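January 22, 2021
Bedroom, laundry sorting, second round

Starting point: the clothes are on the bed in whatever state they came to it, and the question is whether the "sort first, fold second" order that Eftychia Katsaros keeps pushing saves anything over picking up the nearest thing and folding it. Her note from September says it does. Her note also says it does for towels, and towels are all one shape, so I don't see what that proves.

The Dresto sheet has four groups: tops, bottoms, small stuff, unsure. I don't like "unsure" as a group. Last round it ended up the biggest pile and then got folded like everything else, so all we did was handle it twice. Left it in today so the two rounds can be compared, under protest.

Began at the side with the mixed heap. The printed beige cloth came up first, bunched into a twist, with the fuzzy mustard-yellow thing right beside it and the dark gray one leaning on that. Three fabrics that behave in three different ways and the sheet would have me decide on each by looking. I can tell beige from yellow across a room. I can't tell a shirt from a pillowcase when it's wadded up, and I doubt Eftychia can either.

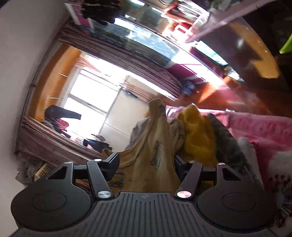
Sorting by color instead

Tried this on a suggestion in the Koutsoukos comments (the long thread, somewhere past the part about hangers). The claim is that color is quick to judge on a crumpled item and shape isn't, so go by color and leave the shape for the folding. Fine as far as it goes. Problems so far:

— Prints. Beige with dark green and brown lettering goes where? I put it with light, then moved it.
— Yellow. There's the fuzzy mustard and there's a printed yellow, and they have nothing in common once you go to fold them. One is bulky and springs back, going by the last time I folded it. The other is a plain flat job.
— The blanket underneath is pink, so anything pink and white gets lost against it. Nearly left the patterned one with the dark dots behind for this reason.

The Vorkon budget gives us 70 minutes a session including setup, and I used too much of it arguing with myself over piles. I'd want to see the color order tried by someone who hasn't read the thread.

The printed yellow went crumpled onto the pink-red bedspread, little dark blue and teal motifs all over it. I say vehicles, Eftychia says characters. No effect on the fold. 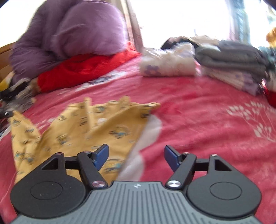
Printed yellow item on the bedspread, before folding.

Open points: drop "unsure" or put a limit on it. Ask Eftychia where the towel figures came from. Do the next round without any sorting at all, same bed, same heap, and write down the time before anybody discusses it. Urus sheet still needs a column for prints.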